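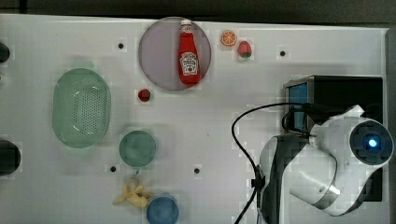
Batch three of the ketchup is done and it's still too thin. Same recipe as the December batch, same pot, one more hour on the stove. Tastes great, runs all over the plate. I keep comparing it to the store stuff and maybe that's my mistake - a bottle like that red one with the white cap, lying on its side on the plate, is what everybody at the table has in their head when you say ketchup. Mine is a tomato sauce with vinegar in it, as my brother in law was kind enough to say.

Anyway. Answering Erick's questions below, sorry for the delay, work has been nuts.

> On 18 March 2019, Erick Mfaume wrote:
>
> Three questions for the ketchup people. One, are you weighing the
> tomatoes before or after you strain them? My notes from the
> Pelham workshop say 3000 g but don't say which.
>
> Two, how much sugar? I have 300 g written down and that seems
> like a lot.
>
> Three, is anybody using the Haddadin strainer? Mine jams on the
> skins every couple of minutes and I'm ready to throw it in the yard.
>
> Also if anyone has a spare copy of the Stutness pickle booklet I
> will trade jars for it.
>
> Erick

One - before. 3000 g whole tomatoes, cores out. I weighed again after straining this time and had 1800 g, so if you start from 3000 strained you'll have way too much in the pot and be there till midnight. Ask me how I know. Write it on the card!

Two - 300 g is what the sheet says, yes. I went down 100 g last time and liked it better, but that might be part of my thickness problem, not sure. Does sugar matter that much for body? Somebody on here must know. Vinegar I left alone and I'd leave it alone if you're canning. If it's just going in the fridge do what you want.

Three - had one, gave it to my sister. Jams on everything. I cook the tomatoes down first now, lid off, until the skins let go by themselves, then push it all thru a plain sieve with the back of a ladle. Slow but no cursing.
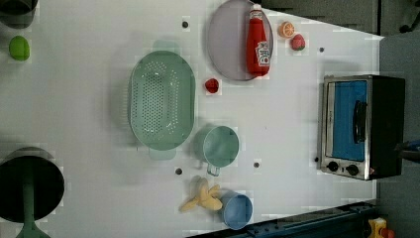 The other thing I want to try is draining before cooking. Chop, salt, let it sit a couple hours, save the water for soup. Less to boil off that way, and less scorching at the end, which is where I always lose it. Last batch caught on the bottom while I was on the phone and I only saved it by pouring off the top and not scraping. Has anyone done the oven method? Wide roasting pan, low heat, stir when you remember. My neighbor swears by it but she also puts cinnamon in, so.

Paste tomatoes would fix half of this, I know. I planted Poro last year becuase the seeds were free and they're lovely for sandwiches and mostly water. Too early to complain about this summer's but I have a tray started of something meatier, lost the tag, will report.

No spare Stutness booklet, sorry. Mine has brine on most of the pages. I can copy out the bread and butter one and the green tomato one if you want those, just say. Will take a jar of your hot beans for it.

Oh and spices - tie them in a cloth. Picked whole cloves out of batch one with a teaspoon for half an hour.

Gotta run, more later if batch four works.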